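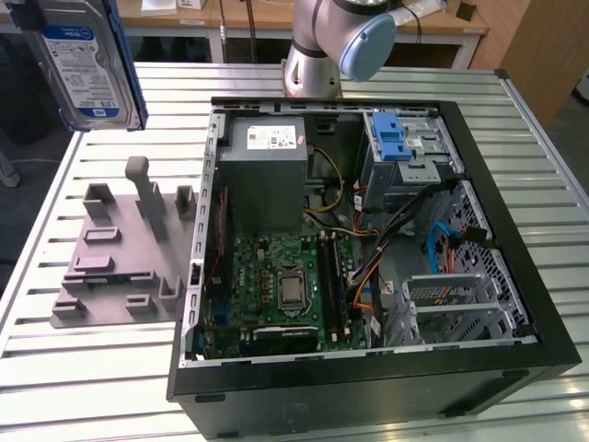
## 4. Moving your archive to a new drive

This section covers copying an existing Etonar photo archive to a larger or newer hard drive. Allow an evening for it. An archive of 200 GB usually copies in under two hours between two internal drives, and takes much longer over an older USB port.

### Before you start

- Update Etonar on the computer that holds the archive. Versions before 79 can't read a relocated catalog.
- Check that the new drive has at least as much free space as the archive, plus 60 GB for previews.
- Turn off Sendgate sync under **Settings > Sharing**. If sync runs during the copy, it will upload the same pictures twice.

**Caution:** Shut down the computer, switch it off at the back and unplug it before you open the case. Touch bare metal on the case before handling a drive. Don't set a drive down on carpet.

### 4.1 Prepare the new drive

1. Fit the drive and connect its data and power cables.
2. Close the case, plug in the computer and start it.
3. Format the drive with your system's disk tool. Use NTFS on Windows and ext4 on Linux.
4. Give the drive a short name with no spaces, such as PHOTOS2.

Note: If the drive doesn't appear in the disk tool, shut down and reseat both cables. Some boards turn off a SATA port when an M.2 slot is in use. See the manual for your motherboard.

### 4.2 Copy the archive

1. Open Etonar and choose **File > Archive > Relocate**.
2. Select the new drive. Leave the folder name as it is.
3. Select **Copy, keep original**. Don't use **Move** for a first transfer.
4. Click **Start**. You can keep browsing, but editing is locked until the copy ends.
5. When the report opens, compare the two file totals. They should match exactly.

If the copy stops with error 1327, the catalog is open in another program. Close any backup software, then click **Resume**. Files already copied are skipped.

### 4.3 Check the result

1. Choose **File > Archive > Verify**. The check reads every file and may run overnight.
2. Open a few albums from different years and zoom in to full size.
3. Turn Sendgate sync back on.

**Caution:** Keep the old drive untouched for at least a month. Erasing it can't be undone, and Vandosov support can't recover files from an erased drive.

### 4.4 If albums are missing

Albums made in the Kwok import tool are stored outside the archive folder. Copy the folder named `kwok_albums` to the new drive by hand, then choose **File > Rescan**. Smart albums rebuild themselves the next time Etonar starts, and may look empty until they finish.

Section maintained by Hsin-yi Chu. Last revised in December.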